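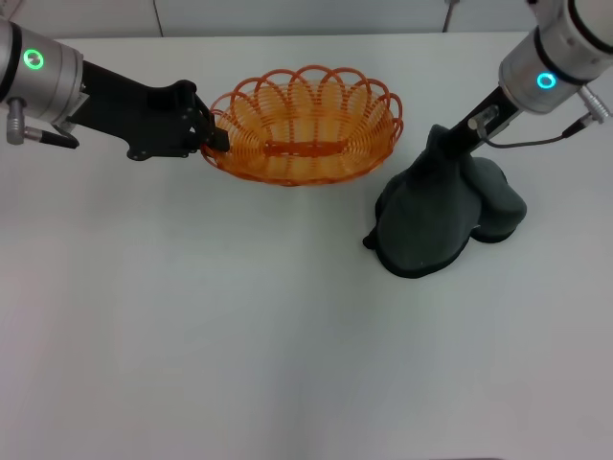 Ich habe ein Problem mit Gebrauchsanleitungen. Genauer gesagt mit denen, die es nicht mehr gibt. Letzten Mai habe ich mir eine neue Kaffeemühle gekauft, eine Vendell, kein billiges Ding, und in der Schachtel lag ein Kärtchen im Format einer Visitenkarte mit einem QR-Code drauf. Sonst nichts. Kein Heftchen, kein Faltblatt, nicht mal so ein dünner Zettel in elf Sprachen, den man dreimal wendet, bis man Deutsch gefunden hat. Also Handy geholt, Code gescannt, Cookies abgelehnt, Land ausgewählt, Modell ausgewählt, und dann durfte ich mir ein Video ansehen. Mit Ukulele.

Nun bin ich jemand, der Anleitungen liest. Ja, solche Leute gibt es! Mein Vater hatte eine ganze Küchenschublade voll davon, mit Gummiband drum, und wenn die Waschmaschine komische Geräusche machte, dann wurde diese Schublade aufgezogen und es wurde nachgeschlagen. Als Kind fand ich das furchtbar langweilig. Heute habe ich selbst so eine Schublade, und ich verteidige sie gegen jeden Ausmistversuch in meinem Haushalt.

Was ich an dem Papier so mag, ist schnell gesagt: Man kann blättern. Man sucht die Entkalkung und findet unterwegs heraus, dass die Maschine einen Timer hat. Beim Video suche ich die Entkalkung und bekomme erst mal ein Intro, dann einen Menschen mit sehr weißen Zähnen, der mir erzählt, was er mir gleich erzählen wird, und irgendwann bei Minute vier kommt der eine Handgriff, um den es geht, so schnell, dass ich zurückspulen muss. Mit nassen Fingern. Auf einem Bildschirm, der inzwischen dunkel geworden ist.

Jetzt höre ich schon den Einwand mit der Umwelt, und der ist ja nicht dumm. Meine alte Nähmaschine, eine Furkia, kam mit einem Handbuch, das sich über 40 Seiten nur mit dem Einfädeln beschäftigte, und ich gebe gern zu, dass man das hätte kürzen können. Und das berühmte Kapitel mit den Warnhinweisen (bitte das Gerät nicht in der Badewanne betreiben) braucht kein Mensch in elf Übersetzungen. Aber zwischen einem Telefonbuch und gar nichts liegt doch ein ziemlich breites Feld. Ein einziges Blatt, beidseitig bedruckt, auf Deutsch, mit ordentlichen Zeichnungen, und ich wäre glücklich.

Außerdem hat mir bis heute keiner erklärt, was mit den Videos in zwanzig Jahren ist. Die Furkia näht noch. Das Heft liegt in der Schublade, ein bisschen ölig an den Ecken, und jede Seite davon funktioniert so gut wie am ersten Tag. Bei meinem Heizlüfter von Tosine dagegen führt der aufgedruckte Link jetzt schon zu einer Fehlerseite, und der Lüfter ist keine drei Jahre alt! Ich wollte nur wissen, was das blinkende Lämpchen bedeutet. Einmal blinken, Pause, zweimal blinken. Ich habe am Ende in einem Forum einen Beitrag gefunden, in dem jemand dieselbe Frage stellte, und darunter stand als einzige Antwort: »Hat sich erledigt.« Danke auch.

Überhaupt, die Foren. Die Arbeit, die früher eine Redaktion beim Hersteller gemacht hat, machen jetzt die Kunden füreinander, nach Feierabend und umsonst. Manche machen das großartig, ich habe da schon Erklärungen gelesen, für die ich gern Geld bezahlt hätte. Nur bezahle ich ja bereits, nämlich das Gerät. Für einen Backofen von Segura habe ich 885 Euro hingelegt, und ich finde, dass bei diesem Betrag jemand drin sein sollte, der mir aufschreibt, was das Symbol mit dem Dreieck und den zwei Wellenlinien kann. (Ich weiß es immer noch nicht. Für Pizza ist es jedenfalls nichts.)

Und dann denke ich an meine Nachbarin im Erdgeschoss, die kein Smartphone hat und auch keins will. Sie klingelt inzwischen regelmäßig bei mir, mit so einem Kärtchen in der Hand, und ich sitze dann bei ihr am Küchentisch und schreibe ihr die wichtigsten Schritte ab, mit Kugelschreiber und in großen Buchstaben. Den Zettel klebt sie innen an die Schranktür. Ich mache das gern, es gibt auch immer Kuchen, aber ein bisschen ärgert es mich jedes Mal auf dem Weg zurück nach oben.

Ich habe Vendell übrigens geschrieben. Freundlich, wirklich! Die Antwort kam schnell und bestand aus dem Link zum Video. Daraufhin habe ich mir die Anleitung eben selbst gebastelt: Video angehalten, mitgeschrieben, Mahlgrade in eine kleine Tabelle eingetragen, ausgedruckt, gefaltet. Eine Seite ist es geworden, beim Reinigen des Mahlwerks musste ich klein schreiben. Sie liegt jetzt in der Schublade, zwischen der Furkia und dem Wasserkocher, und wer dieselbe Mühle hat und eine Kopie möchte, darf sich gern bei mir melden.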